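Opposition (astronomy)

In astronomy, opposition is the position of a planet or other body when it lies directly opposite the sun as seen from Earth. Only bodies that orbit farther out than Earth can reach it. A planet at opposition rises near sunset, is highest near midnight and sets near sunrise.

Mars comes to opposition a little more than 2 years apart, Jupiter every 13 months. The outer planets also appear to move backward against the stars for several weeks – an effect of Earth overtaking them on its smaller orbit.
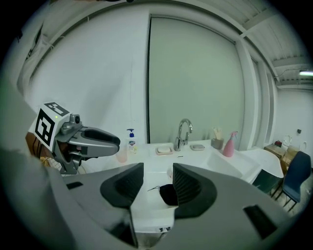 Small black object between two finger pads, on a white surface

Brightness often rises sharply within hours of exact opposition, as shadows on the surface are hidden behind the grains that cast them. The effect is strong in the rings of Saturn.

See also: Conjunction, Elongation, Retrograde motion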